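4. Röhrenverstärker Gritar 60 anschließen und einpegeln

Dieser Abschnitt gilt für das Topteil Gritar 60 mit der Lautsprecherbox Kindholm 2x12. Für die Combo-Ausführung lesen Sie bitte Abschnitt 5.

VORSICHT: Schalten Sie das Topteil nie ohne angeschlossene Box ein. Der Ausgangsübertrager kann dabei Schaden nehmen.

1. Stellen Sie die Box auf einen festen, ebenen Untergrund. Der Abstand zur Rückwand beträgt mindestens 40 cm.

2. Setzen Sie das Topteil mittig auf die Box. Die Lüftungsschlitze bleiben frei.

3. Verbinden Sie den Ausgang SPEAKER A mit dem Eingang der Box. Verwenden Sie ausschließlich Lautsprecherkabel – ein Instrumentenkabel ist dafür nicht geeignet.

4. Stellen Sie den Impedanzschalter auf den Wert, der auf dem Anschlussfeld der Box steht.

5. Drehen Sie GAIN und MASTER ganz nach links und stecken Sie erst dann das Instrument ein.

6. Schalten Sie POWER ein und lassen Sie STANDBY noch aus. Warten Sie 60 Sekunden.

7. Schalten Sie STANDBY ein. Die Anzeige wechselt von Rot auf Grün.

8. Drehen Sie MASTER auf 2 und erhöhen Sie GAIN, bis der gewünschte Zerrgrad erreicht ist. Die Lautstärke im Proberaum regeln Sie danach nur noch mit MASTER.

Hinweis: Der Fußschalter Skyrme wird vor dem Einschalten angeschlossen. Wird er im Betrieb eingesteckt, kann der Kanalwechsel hörbar knacken.

Effektweg

Hall und Delay gehören in den Effektweg, Verzerrer und Wah vor den Eingang. Bei Bodenpedalen steht der Schalter LOOP LEVEL auf –10, bei Rackgeräten auf +4.

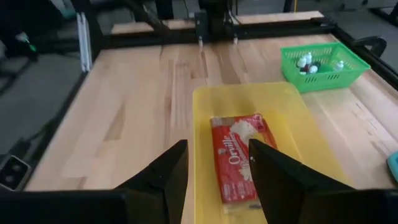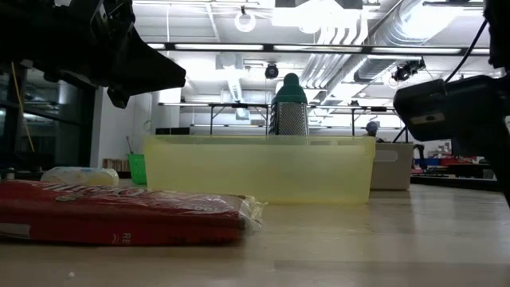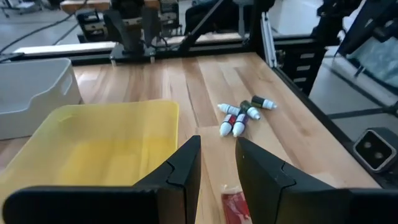 Ausschalten

1. Drehen Sie MASTER ganz nach links.

2. Schalten Sie zuerst STANDBY aus, dann POWER.

3. Lassen Sie das Topteil vor dem Transport abkühlen. Heiße Röhren sind stoßempfindlich.

Bleibt die Anzeige nach Schritt 7 rot, prüfen Sie die Sicherung auf der Rückseite. Ersatz ist bei Witdale unter der Teilenummer 2126 erhältlich. Setzen Sie keine Sicherung mit höherem Wert ein.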